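About Zevora

Zevora is a bookkeeping school for people who never meant to do their own books. Hussam Hijazi opened it in a rented room over a tire shop in Plarkis, after doing his own taxes wrong 7 years running and getting quite good at writing apology letters to the county.

We teach evening courses to bakers, plumbers, dog groomers and one very patient magician. Our main course lasts 11 weeks. By the end you'll be able to read a balance sheet without making a face. 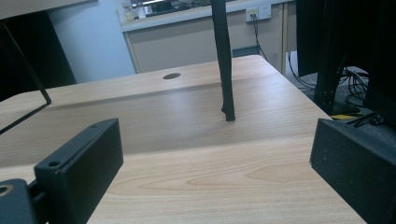
The school moved to Voklow Street in January, mostly for the parking. Classes are capped at eleven students, a limit set by the coffee pot. Bring your receipts, in whatever state they're in. One student came with 607 of them in a pillowcase and passed with the rest.

Hussam still teaches the first session himself and still tells the story about the stapler. You may laugh or not; it isn't graded. 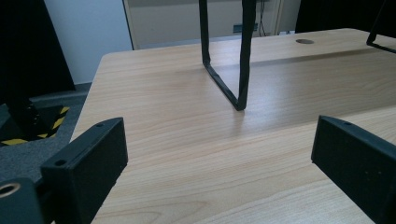 We don't do job placement, we don't sell software, and our certificate is printed on decent paper. Tuition can be paid in four parts. The $100 deposit comes back if you drop out before week two, and we'll ask you to record the refund correctly.

Enrollment for the next course closes 9/24/24. Late forms go on the waiting list, under L.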